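Prinemance pits two grippers against each other over a blue test tube rack
Tuesday, May 25, 2021

Prinemance has published its first side-by-side trial of the Mollix and Helmy grippers, a contest fought largely over small plastic objects and the right to put them down again.

Each gripper was given 300 attempts on the same arm, making 600 in all, under the same Vitine controller. The tasks were chosen for being dull, on the grounds that most laboratory work is.
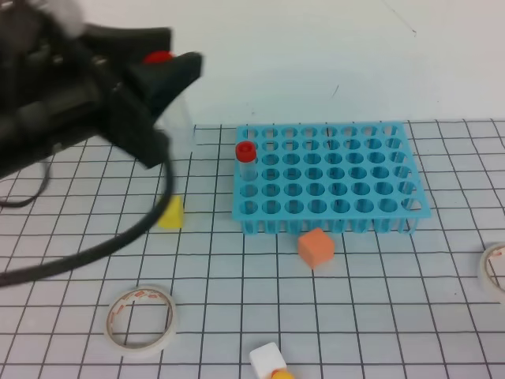 Scoring was kept simple. A pick counted if the object went where it was meant to go and stayed there for five seconds. Near misses were recorded as misses, a policy both suppliers described as strict.

The trial also compared a fixed camera with a small one carried at the wrist. The fixed view is better at showing where the arm has got to. The wrist view is better at the last few centimetres – provided the fingers leave it something to look at.

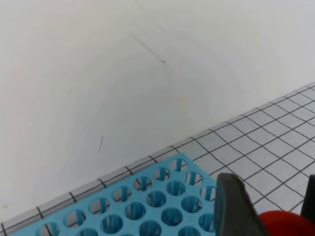

One early reader of the report, a laboratory manager, remarked that she had no interest in which gripper was faster and would happily wait all afternoon for one that never dropped a tube. Prinemance has taken the point, and drops are now listed ahead of speed in the results tables.

Tape rolls, included as an afterthought, caused more argument than anything else on the list. There are several sensible ways to pick one up, and the project team holds firm views on all of them. 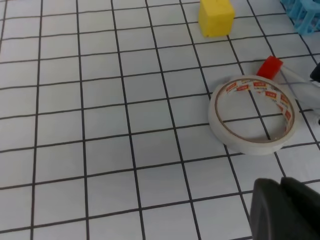

Availability

The full report, with settings for both grippers, is free on request from the Prinemance press office. A second round is planned for December.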